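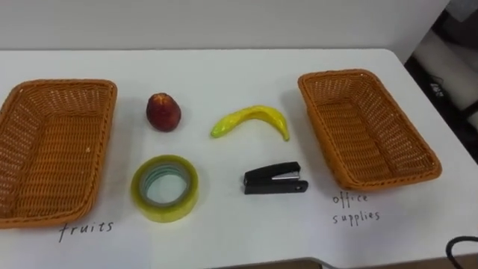

Two-basket sorting suits any surface that collects mixed goods. The method depends on the labels. A category of one or two words, such as "fruits" or "office supplies", can be read while the hands are busy; a longer one tends to be ignored.

Basket size matters less than wall height. Readers who tried the Nandeck and Flostum trays preferred a wall of 6 inches or lower — anything deeper hides small items such as tape. A 16-inch tray holds a week of fruit in a single layer. 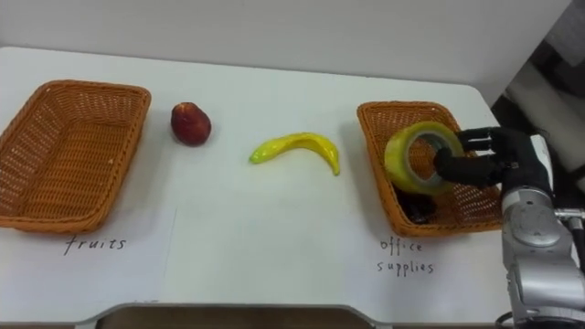 Labels can go straight on the tabletop in marker if the finish wipes clean, or on a sheet of paper under the basket. Paper shifts when a basket is pulled forward, so leave a margin below the rim. Woven bases let air reach the underside of fruit, but they also trap crumbs. Tap them out on Saturday.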